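Forum > Home & Garage > Surfaces, Paint and Shelving

**White surface for a work table, what do you use?**

**menon_bench** wrote:

Hello all. I am setting up a table in the spare room for small repairs and paper crafts, and I want the top to be white, so that a dropped screw or a bead is easy to find. The table under is an old one in dark brown, and on dark brown everything disappears.

I have three ideas. First is to paint the top. Second is to buy a white board from Vainio, cut to measure. Third is only to lay big sheets of white paper and change them when they are dirty. My budget is 400 dollars for the whole corner, including the lamp, so I would prefer not to spend it all on a board.

English is not my first language, so please excuse me if I use the wrong word for some material.

**tidybay34** wrote:

Paper. I have used it for years. A roll lasts forever and you can write your measurements directly on it. When the sheet gets ugly it goes in the recycling.

**Gumleaf_27** wrote:

I disagree with paper. It moves under your elbows and it tears at the corner where you lean. Painting is the cheapest in the long run, but you must sand properly first and wait a full week before you put something heavy on it. I was impatient and now there is the ring of a jam jar in my paint forever.

**menon_bench** wrote:

Thank you both. The tearing is a worry for me, I lean a lot. But I also have no place to sand indoors, and outside my neighbour's washing hangs quite near to the fence.

I should explain what I want. It is a plain colour, a little cool, without any pattern, where even a very small thing shows itself.

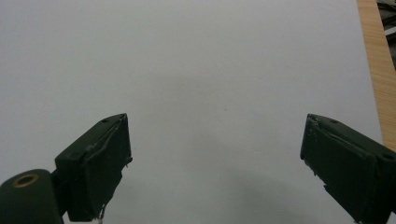 Plain white with a touch of grey, and one tiny dark speck near the middle.

If a speck like this can be seen, then I will also find my watch screws. With the lamp I am less certain. A soft shadow is fine for me, but a hard one makes my eyes tired in the evening.

**Gumleaf_27** wrote:

For shadows, put two lamps, one each side. Cheap ones are OK. And choose matte, whatever you choose. Gloss white under a lamp is terrible, you will see only the bulb.

**hellum_road** wrote:

I bought the Vainio board last summer. Good points: flat, wipes clean with a damp cloth, heavy enough that it stays in place. Bad points: the edge is sharp until you tape it, and they charged me extra for the cut. Glue comes off if you are quick. Permanent marker does not come off, please believe me.

**tidybay34** wrote:

So with the board you still need to put paper on top when you use glue or marker. Then why not only paper?

**hellum_road** wrote:

Because with paper alone on an old table you feel every dent when you write. I do put a sheet on the board for messy jobs. I don't see the problem in using both.

**tidybay34** wrote:

No problem, only more money. Each to their own.

**menon_bench** wrote:

I think I will take the board and also a roll of paper for the glue days. Does anybody know if the edge tape from Stirnex holds? The hardware store near me has only this one, in white and in grey.

**hellum_road** wrote:

It holds on the long sides. At the corners mine lifted, so I rounded them with a file and taped again. Take the grey, the white goes yellow.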